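Notebook, September, started 8:40 a.m.

Still on the snowplow routes. The claim, for whoever picks this up after me: the mayor's office in Neagu moved the Potum neighborhood to the bottom of the plowing list last winter, two weeks after Potum's councilman voted against the parking garage. The mayor's office says the list was redrawn "for efficiency." Everything in Neagu is done for efficiency, including the garage, which has been eleven years in planning.

The city's release came through last night. 2345 messages, delivered as PDFs of printouts of emails, some of them sideways. Ran the lot through text recognition overnight. It read "plow" as "plow" most of the time and as "pious" the rest, so the first search had the public works department sounding like a monastery. Fixed with a substitution list (saved in the shared folder, please add to it and don't start your own).

After dropping duplicates and the newsletter about the employee chili supper: 391 messages that mention routes, priorities or Potum by name. Jaanus wants to drop the ones where Potum is only in a street address. I say leave them in and flag them. We flagged them.

10:15. Sorting by date now. The new list first shows up as an attachment called routes_FINAL_use_this, sent by Ostermann at public works. There is no message in the release asking him to make it. Either he woke up inspired, or the request was by phone, or it's in the part we didn't get. Wrote down all three and did not circle one.

Page numbers stamped by the clerk skip. 57 pages missing in one run, right before the attachment. The cover letter doesn't mention an exemption for them. Could be a stamping problem, the same clerk's office once gave us two page 12s. Asked for the withholding log anyway. Phone call lasted four minutes, three of them hold music.

Vote history. Put the council roll calls next to the route list to see whether the other no votes on the garage got the same treatment. There were three no votes. Potum dropped from second tier to last. Clanura Heights, also a no, went UP a tier. The third no is the at-large seat, which has no streets to leave snow on. So the retaliation theory is one for two, and I have already heard two people in this office call it a pattern. Clanura Heights does have the hospital, and moving a hospital up a list is hard to call a favor.

Lieselotte asked whether the mayor might have been after someone else. The state senator's district office is in Potum, and the senator sat on the garage bond money all fall. Her calendar and the route change are nine days apart. It fits nicely, and so did the last two ideas. Put it on the board with a question mark as big as the idea.

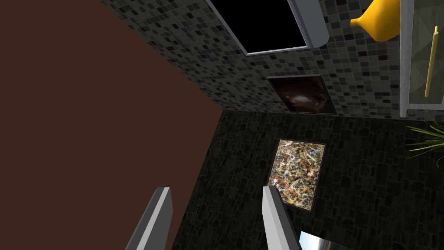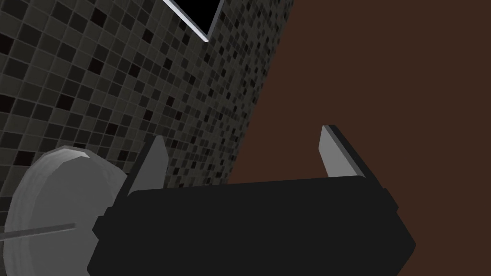
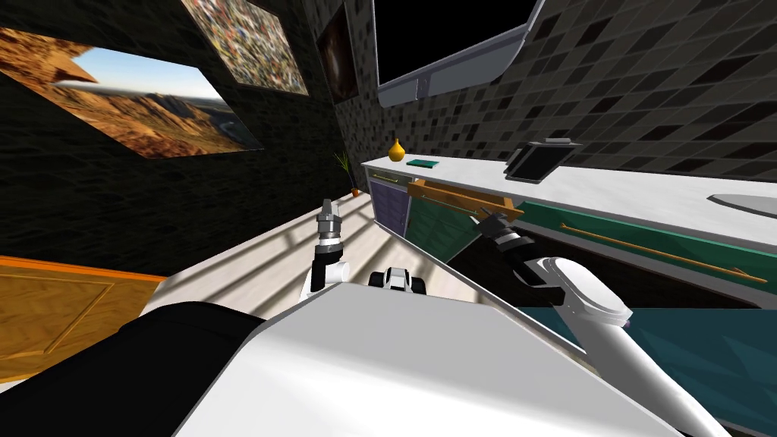
Hannelore Fröhlich read the entry over lunch and thinks I'm too easy on the efficiency story. Her note, copied in so it doesn't get lost: the old list was sorted by traffic counts and the new one doesn't match any count she can find, so before we chase senators, make the city say what it sorted by. If they can't name the column, that's the story, and it's a duller one and probably the right one. She also says "tier" means two different things before and after January and that my comparison needs redoing.

She's right about the tiers. Redid it, 2:30. Under the new meaning Potum still ends up last but the fall is one step shorter. Clanura Heights doesn't move at all, so cross out the UP two paragraphs back. I'm leaving it legible as a warning to myself.

Complaints log: 129 calls about unplowed streets between January and March. Matched by street to neighborhood. Potum has the most, but it had the most the winter before too, under the old list. People in Potum call. One gentleman called on a morning with no snow, to say he was ready.

Torben (ours, no relation to public works, he would like that in writing) is pulling the traffic counts so we can try to rebuild the new list from scratch. If length of street or number of dead ends gets us close, the efficiency people have a point and I'll have to be gracious.

To do:
– withholding log, call again, before lunch this time
– ask Ostermann what the sort column was, in writing
– check when "tier" was redefined and who signed it
– plow GPS records, separate request. The list says what was promised and the trucks may have had their own views
– do not say "pattern" in front of the editor

4:50. Clerk called back. The log exists. It is being reviewed for efficiency, or something very close to that, the line was bad.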